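Curthorpe walking group looks back on its first full year

October 22, 2025

The walking group in Curthorpe began with two women who wanted company on a Prirkley bus trip and got off a stop early. It now has a mailing list of more than 100, though the founder, who asked us not to use her name, says you would never see them all at once.

"In June we had ten, and that was a good turnout," she said. "In the wet you get the same few faces."

She worked in the accounts office at Skunier until she retired, and she plans the walks at her kitchen table with a paper map. The routes are mostly flat. She leaves out anything with a stile, which rules out a lot of the older footpaths, and she wants a toilet at one end.

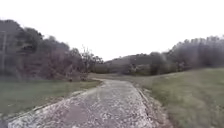
Her co-organiser disagrees about the stiles, and told us that half the group would manage them perfectly well and that the best views near Prirkley are being missed. They have agreed to try one hillier walk in the spring.

"We'll see who turns up," the founder said. "I'll be on the bench with the sandwiches."

Pace has been the harder question. At first everyone kept together, and the quick walkers got cold waiting. Now there are 2 leaders, one at the front and one at the back, and people choose where they want to be. Talking is allowed at both ends. Phones are put away until the tea stop, which is usually at the Khaemba café.

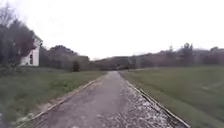
New members tend to ask about boots. She tells them to come in whatever they already own and see how they get on. Walking poles are another matter, and she is firm that anyone unsure of their balance should bring one. On a path like this, with smooth asphalt on the left and pale gravel scattered over much of the right, she would put the pole users on the left and let the others spread out. She bought her own pair second-hand and has replaced the rubber tips once.

The group does not charge. Members pay their own bus fare and their own tea. Anyone wanting to join can leave a name at the Curthorpe library desk, and she rings them back herself, normally in the evening.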